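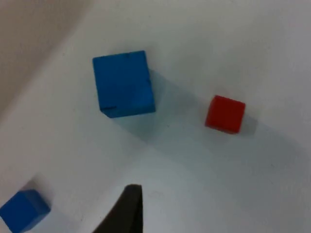 Two blue cubes, a red one and the tip of a gripper finger on the white bench.

About Vuridau

Vuridau looks after small robot arms for schools, labs and the odd optimistic bakery. Norbert Barta and Boglárka Szalai opened the workshop with 16 spare fingers and a kettle. The kettle has since been replaced.

Every arm that comes in goes on the bench. Zsolt Illés takes the fingers off, cleans the mounts, refits them and checks the wrist camera for centre. Then come the cubes — 80 picks, no fancy program, and a bad colour reading sends it back to the start. We could buy nicer cubes. Ernő has asked.

A full service is booked every 300 hours of running. Owners tend to remember at 3,414.

We close for the first week of January. Urgent repairs go to Ákos Katona, who would like you to try turning it off first.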